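Jurndale Community Hall
Sound and Hearing Access Working Group
Minutes of the August meeting

Meeting opened at 6:35 p.m. in the upstairs room. Suryani Sembiring in the chair. Apologies were received from the Flundale branch, which will send written comments on item 4.

1. Minutes of the previous meeting

Accepted with one correction. Under "Loop amplifier," the words "rear wall" should read "rear floor duct." The amplifier has not moved.

2. Matters arising

2.1 The spare key to the equipment closet has been cut and is held at the front desk.

2.2 The request to the landlord for a second outlet behind the stage remains open. The landlord has asked for a load estimate. The chair will supply one based on the amplifier, the mixer and the charging shelf, all drawing power together.

2.3 The sign at the entrance still gives the old seating plan for the induction loop. A replacement has been printed and will go up once the new coverage map is agreed (see item 3).

3. Induction loop coverage

The chair presented field strength readings taken along the center aisle and both side aisles with the hall empty. Signal is even through the front and middle rows. It drops off in the last 3 rows on the left side, under the balcony, and is weak at the seats next to the steel column.

Discussion covered two possible causes: loss into the steelwork, or a poor joint in the cable where it passes under the doorway. The cable was spliced there during the floor repairs, and no record of the splice was kept. Members agreed that the joint should be opened and tested before any money is spent on a second loop.

It was noted that background hum is audible on the telecoil setting whenever the stage dimmers are below half. This was reported by two regular attendees and confirmed with the test receiver. The dimmer rack is on the same side as the weak rows — the two faults may or may not be related.

Action: Chair to arrange access to the floor duct and have the doorway splice remade. Readings to be repeated in the same seats afterward, dimmers on and off.

4. Assistive listening receivers

4.1 Stock. The hall owns 59 receivers. All were checked for charge and channel. 2 would not hold a charge and have been set aside.

4.2 Supplier. Quotations were received from Stellau and from Casado. Stellau offers a like-for-like battery replacement and a longer lead time. Casado offers new units only, on a different frequency band, and these would not work with the present transmitter. The group preferred to replace batteries for now and to look at the transmitter again when its license comes up for renewal.

4.3 Deposit. A deposit on borrowed receivers was proposed and not adopted. Losses over the past season do not justify the extra work at the desk.

4.4 Hygiene. Ear pads are to be wiped after each loan and replaced when the surface cracks. Disposable covers remain available on request.

Action: Chair to place the battery order with Stellau.

5. Headphones for the loan desk

Members discussed whether to add over-ear headphones for visitors who do not use hearing aids and who find the earbuds uncomfortable. Points raised: weight over a full-length performance, sound leaking to neighboring seats, cable length from receiver to ear, and the width of the headband for children. Bright colors were favored, as black units are hard to find on the floor after a show.

A spending limit of $200 was approved for a first batch. Closed-back models only.

Over-ear headphones, red and black:

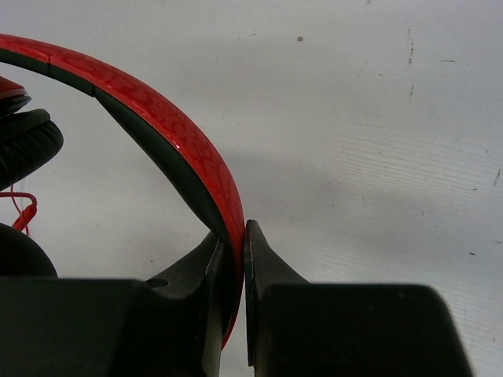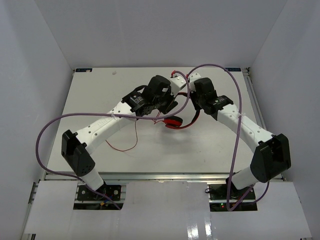
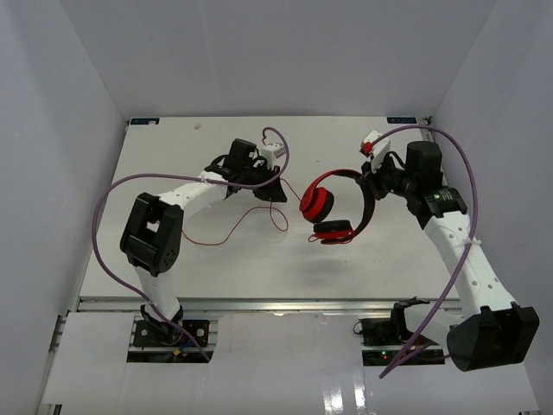

6. Captioned performances

6.1 The spring captioned matinee was well attended. The caption screen was readable from the main floor but not from the last row of the balcony. Larger type will be tried, with two lines in place of three.

6.2 Scripts must reach the caption operator earlier. Late cuts to the second act were not passed on. The stage manager is to copy the operator on all script changes.

7. Any other business

The desk log should record the receiver number as well as the seat number. New log sheets are in the closet.

The next meeting will open with the repeat loop readings. Flundale's comments on item 4 will be circulated when received.

Meeting closed at 8:10 p.m.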